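Play kitchen stock: the Plindstead toy library gallery

Updated 2025-01-29

The play kitchen shelves at Plindstead have been sorted and relabelled, and this page goes through what is on them for families who like to look before they borrow. Everything goes out in clear zip bags with a card listing the contents. Please check the card when you get home and again before you bring the bag back.

Loans are for three weeks and can be renewed once by phone or at the desk. The Prustholm branch holds a smaller selection, mostly plates and cups, and can have anything sent over from Plindstead if you quote the bag number.

The food and the dishes used to be kept in separate boxes. Since August they have gone out together, as most people were asking for both. A mixed bag has enough for two children to lay a table and serve a meal. If you have more than two playing, take a second bag of dishes, which doesn't count towards your limit. 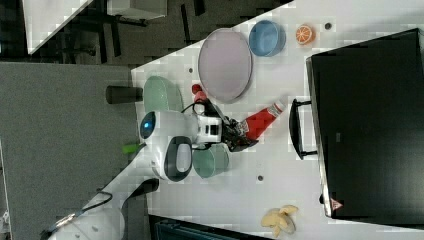 Bags 428 and up are the mixed ones. The numbers below that are older sets, a few of them with pieces missing, and these are marked on the card so you won't be charged for something that was never there.

Plates and bowls
The pale lavender plate with the gray rim is the large one and makes a good serving dish. Children tend to put everything on it at once. The blue bowl is round and does for soup, cereal or washing up.

Green dishes
Pale sea-green, one an oval plate and one a round bowl. They don't stack with the others, so put them in last when you pack the bag.

Orange half
Shows the cut face, with the segments marked. Often asked for by parents of younger children who are learning the names of fruit.

Banana
Peeled, with the pale yellow peel spread open. Please don't fold the peel flaps back hard to save space.

Red and white squeeze tube
Goes down as ketchup on most people's tables, though it has been toothpaste and paint as well. Don't fill it with anything. One came back in August with real sauce in it and had to be thrown away.

Cleaning
Warm water and a little washing-up liquid is enough. Dry the pieces properly before they go back in the bag — damp bags have to be emptied and aired, and that keeps the set off the shelf for days. No dishwashers, please.

Lost pieces
Tell the desk and write it on the card. Small items are 50p each and plates are £1. There is no charge for scratches or faded colours.

Still to be sorted
The Bai tea sets and the Ridimach shop till are in the back cupboard and will be added to this page when they have been cleaned and bagged. The till needs a new drawer spring. Bag 3257 is out of use for now and can't be reserved.

Borrowing limit
Up to 11 items per family at any one time, and a mixed bag counts as one item. Jigsaws over 2000 pieces are kept behind the desk, so ask for those.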